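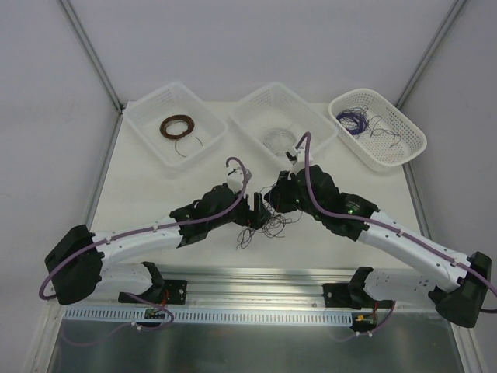
Brismont's town council has voted to keep its two-week amnesty on unwanted household cables, after residents handed in 274 pounds of the stuff last May and then asked for more time. The drop-off point at the Dromside branch library reopens on 4th July, between the large-print westerns and the photocopier. Sorting will be stricter this year. Wire should arrive coiled and kept apart by color, with the reddish-brown in one plastic basket and the dark blue in another, and a loose tangle of thin dark wire will be accepted only if the person carrying it looks sorry.

Councilor Oanh Nghiêm, who proposed the amnesty, said the response had surprised her. "People brought us chargers for phones they had denied owning," she said. One household on Barasa Street turned up with 31 extension cords and took 2 of them home again, just in case.

The wire goes to Movden, a scrap dealer on the ring road, which pays the town by weight. Last year's proceeds covered a new bench outside the library and most of a plaque explaining the bench. The council hopes this year's haul will pay for the remaining 20 letters.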